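How do I print photos on Japanese paper without the ink going fuzzy?

Asked in Printmaking & Photo Arts

I've been making collages from old newspaper photographs for a couple of years, and I finally want to print a set of them on washi. I saw a folding screen made this way in a small show in Penry last December and I have thought of nothing else since! The paper had this glow to it, and the dark parts of the picture sat down in the fibers like they'd grown there.

So I bought a ten-sheet pack of Skokura kozo, the natural one, and ran two sheets through my inkjet. The first one jammed. The second came out, but the edges of everything look furry and the blacks are a sort of warm gray. I'm using pigment ink and I picked "matte paper" in the driver.

What I want to end up with is a six-panel screen, each panel 27 inches tall, small enough to stand on a table. The pictures are street crowds cut out and set into big empty areas of sky and water, so I need some crispness in the faces and I need the empty parts to stay clean.

Things I'd love to know:

Is my paper wrong, or my settings?
Is there a way to feed thin sheets without jams?
Do I print first and then mount on the panels, or mount first?

I have eight sheets left and I'd like to not waste them all.

3 answers

Answer 1 (marked helpful by the asker)

Oh, you are in for such a good time. I've been printing on washi for years and I still get a little thrill when a sheet comes out the front of the printer.

Your paper is the main problem, and it's an easy one. Most kozo sold for woodblock or bookbinding has no inkjet coating on it. The ink lands and runs sideways along the fibers, and there are your furry edges. The warm gray blacks come from the same place: the ink is sinking in when you want it sitting up top. You can buy washi that has been coated for inkjet (the label will say so, and it costs more), or you can coat your own sheets with an inkjet precoat. I use Ollura, the matte one, brushed on thin with a wide soft brush, left to right, dried overnight, then a second coat going top to bottom. Two coats on the printing side only. The sheet will cockle like crazy while it's damp. Leave it, then flatten it under boards for a day.

Before you coat a whole sheet, cut one of your eight into strips and test. I'd do one strip bare, one with a single coat and one with two. Print the same face on all three, at the size it will be on the screen. You'll see the difference from across the room, and you may even find you like the single coat best – it keeps some softness, and for newspaper pictures that can be gorgeous.

Now the jams. Thin kozo has nothing for the rollers to push against. Make a carrier: take a sheet of ordinary heavyweight paper the same width, lay the washi on it, and tape along the leading edge with low-tack tape, flat and tight. Tape the back corners too. Feed it through the rear slot or the straight path if your printer has one. Set the thickness to the thickest setting so the head rides high, otherwise it can catch a loose fiber and drag a black streak right through your nice clean sky. Brush the sheet off first with a dry drafting brush for the same reason.
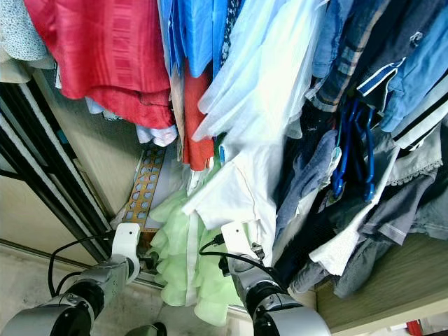 Dong-geon Ok

As for settings, "matte paper" is a decent start but it may lay down too much ink. Try turning density down a notch at a time. If you're comfortable with profiles, make one for your coated sheet and you'll get your shadows back. If you aren't, lighten the shadows by hand in your file before printing. Washi swallows the bottom end of the tones and everything darker than a deep gray turns into one shape. In a crowd picture that means coats and hair all melt together. Open those up a lot more than looks right on the screen of your computer.

Print first, then mount. I can't say this strongly enough! A panel won't go through your printer, and even if you had access to a flatbed machine you'd lose the chance to throw out a bad sheet. Let the prints dry at least a full day, give them two or three light coats of a spray made for inkjet prints (outdoors, with a mask), and then mount them with wheat starch paste. Paste the panel, wait a minute, lay the print down from the center with a dry brush. Don't paste the print itself, it stretches and you'll never get your horizon to meet from one panel to the next.

One more thought about that horizon. Leave half an inch of extra picture on both sides of every panel and trim after mounting. On my first screen the water line stepped down like a staircase and I had to redo four panels. Also think about where the folds fall. A crowd that runs across a fold gets a hinge through the middle of it, and that can be wonderful or awful, so fold up a paper model first and look at it standing.

Please post it when it's done, I'd love to see how the crowds look with all that air around them.

Answer 2

Agree on the precoat. I'd skip the spray if it's never going in the sun, but that's taste. For hinges, look up the old paper hinge method where the strips alternate sides. The panels then fold both ways and there's no metal to buy. It takes an afternoon to understand and about ten minutes to love.

If you ever want somebody else to do the printing, the print room in Fendstead takes your own paper as long as it's on a carrier sheet. You have to book. They charged me 32 dollars for a morning on the big printer and I got five panels done.

Answer 3

just use a laser printer, works fine on mine

Comment from the asker: I did try a scrap in the laser at work, and the toner flaked right off when I folded it. Maybe a different paper would hold it.

Comment on Answer 1, from the asker: The strips worked!! Two coats is crisp enough to see people's eyebrows. One coat is dreamier and I now can't decide, so I may do the crowds on two and the sky panels on one. Would the color shift between them be obvious?

Reply: Yes, a bit, the single coat goes slightly warmer. On neighboring panels you'd see it. Put the same coating on all six and soften the sky in your file.

Comment from the asker: Perfect, thank you. Ordering more paper tonight.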